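Jul 23, 2018 - drawer rig, equipment plan and what to ask for

Went through the purchase list again before it goes to Qistina Kusuma.

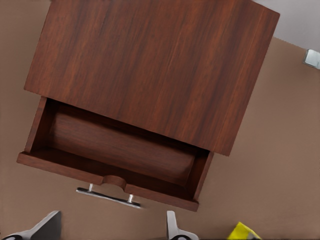
Main question is whether we order the second arm now or hold it until February. My view is hold. The simulated drawer task only needs one arm, and the physical bench will have one cabinet on it for the first phase anyway. The money is better spent on grippers and on compute.

Grippers. Two quotes in. Vometti is cheaper per unit but spare fingers are sold only as a full set, and we will get through fingers. Skolteo charges more up front and sells the tips singly. Over a year I make it nearly even, with Skolteo slightly ahead if we break more than one set. Lead time from Skolteo is 21 working days. Vometti would not commit to a date in writing. Provisional choice Skolteo, two units plus a bag of tips.

Handles. Bar handle on two posts is the one modelled, so the real cabinet should have the same sort. The finger notch in the drawer front stays in the model for now. If the joiner charges extra for cutting it, leave it off the first real one and take it out of the model to match. Asked Vasiliauskas to price a single-drawer cabinet both ways, dark stain, with a spare drawer front. No reply yet.

Need from the joiner before we order anything:
- clearance behind the bar, measured at the posts and mid-span
- runner type, and pull force with the drawer empty
- whether the front can be unscrewed without taking the drawer out

Clearance matters most. The Skolteo tips are thicker than the ones in our model, and if they will not pass behind the bar we are back to Vometti or to grinding tips ourselves. I would like to avoid the second.

Compute. Present machine runs 40 environments before memory gives out. Target for the autumn is 200. Tumaner will lease us a node month by month, no minimum term. Buying is better value after over a year of steady use, and I can't promise steady use. Put down as lease, review in February along with the arm.

Not budgeted so far: force gauge, bench clamps, a second emergency stop, carriage on the cabinet. The gauge can be borrowed from the test shop for a week at a time. The stop can't, so it goes on the list at full price.

To do
- QK to confirm which cost code the lease comes under
- put Skolteo tip thickness into the model and rerun the grasp
- chase Vasiliauskas
- ask Vometti once more for a date, then drop it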